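Running a Hand-Held Gripper Station at an Open Day

Flirkau workshop notes, revised September

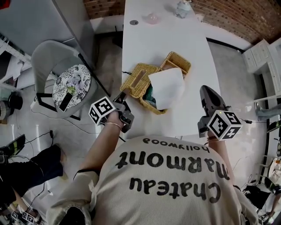 A demonstration station needs one table, one operator, one pair of grippers and a task that a visitor can follow from two steps away. These notes cover how we set up and run such a station at the Flirkau open day, from the table layout to the handling of the files afterward. They assume that you already have working grippers and a recording computer, and that you have collected data with them before in a closed room. Choose a task with a hinge or a lid in it if you can. A woven wicker tissue box with a flip-up lid, as on the long white table here, suits two hands well: one gripper can steady the box while the other deals with the lid or the tissue. The marker cubes near the handles need open air above them, so nothing tall should share the middle of the table with the box.

What you need

Two hand-held grippers with marker cubes fitted
Head camera and strap
Recording computer with the Devska recorder installed
Data cables, plus one spare for each gripper
One long table, white or another plain matte color
Task objects, with a duplicate of anything that can tear or break
Floor tape and cable covers
A printed card with the task steps in large type
A chair for the operator between runs

Step 1. Place the table

Put the table where visitors can stand on one long side only. The operator works from the opposite side or from one end. If people can gather on all sides, they will drift behind the operator, and the operator will step back into them.

Leave enough floor for the operator to take a full step in any direction. Mark that area with tape. Visitors respect a taped line better than a spoken request, and you will not have to repeat yourself all afternoon.

Check the light with the grippers in position. Glare on a marker is worse than dim light. Hold each cube over the work area, turn it slowly through the angles the task will use, and watch the detection view on the computer. If a face drops out at one angle, move the table before you move the lamps. A quarter turn is often enough.

Step 2. Route the cables

Run gripper cables away from the operator's leading foot. Give each cable enough slack for the full reach of the arm, then add a forearm's length. A cable that pulls tight at the end of a reach changes the motion, and the change will be in the recording.

Keep the left and right cables apart from the gripper to the computer. Label both ends. Cover everything that crosses a walking path, and tie up whatever is left over so that it does not collect under the chairs.

Do not run power and data through the same cover if you can avoid it. At the Khalaf site we did, and spent the first part of the morning looking for a fault in the wrong gripper.

Step 3. Prepare the operator

The operator should push sleeves up past the wrist. Long cuffs slide down over the handle and can hide the lower edge of a marker cube. Tight bracelets are fine. Loose ones should come off, along with anything that swings.

Fit the head camera last, after the grippers have been checked. Have the operator look at the middle of the table in a normal working posture and adjust the tilt from there. Most people stand up straight while a camera is being fitted, then lean forward as soon as they start work. Set the tilt for the lean.

Both grippers should be in view when the hands are at the near edge of the table and when they are at the far limit of the task. If you can have only one, choose the near edge.

Step 4. Run the start check

Do this before the doors open and again after every break.

1. Close and open each gripper fully. The width reading should reach both ends of its range.
2. Show all visible faces of each marker cube to the head camera.
3. Touch the two gripper tips together above the table. The software should place them at the same point. If the gap shown is larger than a fingertip, recalibrate.
4. Record a run of the task with nobody watching, stop, and play it back.
5. Confirm that the file closed properly and that the run number went up by one.

Item 5 matters more than it looks. An unclosed file will accept new data without complaint, and the whole session can end up in one recording with no breaks in it.

Step 5. Write the task card

Keep the task short. Visitors watch two or three repeats and then move on, so a task that takes several minutes will be seen in pieces. Ours for the tissue box reads as follows:

Left gripper steadies the box.
Right gripper opens the lid.
Right gripper takes the edge of the tissue and draws it out over the side.
Both grippers return to rest.
Reset the box by hand.

The operator follows the card exactly, including the return to rest. It gives a clear end point when the recording is cut into runs. An operator who chats with visitors while holding the grippers will forget it, and the last movement will run into the reset.

Thin sheets are difficult. Approach the tissue with the jaws half open and close them slowly. If the jaws pinch the wicker as well, open and start over. Do not shake the gripper to free it. Failed grasps can stay in the recording as long as the run is marked as failed.

Step 6. Talk to visitors

One person operates and another talks. The speaker stands at the visitor side near a corner, out of the camera's view as far as possible. We use a fixed order:

First, name the task and let one run go by in silence.
Second, point out the marker cubes and explain that the camera uses the patterns to work out where each gripper is.
Third, explain that the operator's movements are saved so that a robot arm can later be trained on them.
Last, take questions.

The silent run is worth protecting. People look at the hands when nobody is talking. Once the explanation starts they look at the speaker, and at the computer screen if it is turned toward them – we now keep it turned away until the second part.

Two questions come up at nearly every open day. The first is why the robot is not doing the work itself. The answer is that this station collects examples, and the arm comes later. The second is whether faces are recorded. Answer this one plainly and according to your own site's rules. At Flirkau, visitors are told at the entrance that cameras are in use, and any run with a recognizable visitor in it is removed before the files are shared.

Step 7. Let a visitor try

Offer this only with the recorder set to practice mode, so that nothing is added to the main set. Leave the head camera off. Hand over one gripper first. When the visitor can pick up and put down a soft object, hand over the second.

Limit each turn to 9 grasps. This is long enough to get past the first clumsy attempts and short enough to keep a line moving. Stand on the cable side. New users tend to turn their wrists a long way, and the cable will wrap once around the handle before they notice.

Run the start check again before going back to recording. Skipping it is the most common cause of a lost afternoon session.

Step 8. Close down and sort the files

Stop the recorder before you unplug anything. Copy the files to a second drive, compare the counts, and only then clear the recording computer.

Sort the runs into three folders: complete, failed and unusable. A failed run has good tracking and an unsuccessful task. An unusable run has bad tracking, a missing camera stream or a visitor in view. Do not mix the last two, as failed runs can still be put to use.

Over the last season the Flirkau and Khalaf stations together produced 1,549 runs, of which 736 were recorded with visitors present. The visitor runs had more long pauses, mostly at the lid. We trim pauses at the start and end of a run and leave the ones in the middle alone.

Common faults

Tracking jumps when the hands cross. One cube is hiding the other. Change the task so that each gripper stays on its own side, or raise the head camera slightly.

Width reading stops short of closed. Look for lint or a scrap of tissue between the jaws. Clean them with a dry cloth.

Box slides when the lid is lifted. Put a thin rubber mat under it, trimmed so that it does not show past the base.

Recorder shows only one gripper. Swap the cables at the computer. If the fault moves, replace the cable. If it stays, restart the recorder.

Runs have the wrong task name. The Kulico task list loads the previous entry by default after a restart. Select the task again before the first run.

A printable version of the start check is kept with the station kit, inside the lid of the cable case. Replace it when the item numbers change.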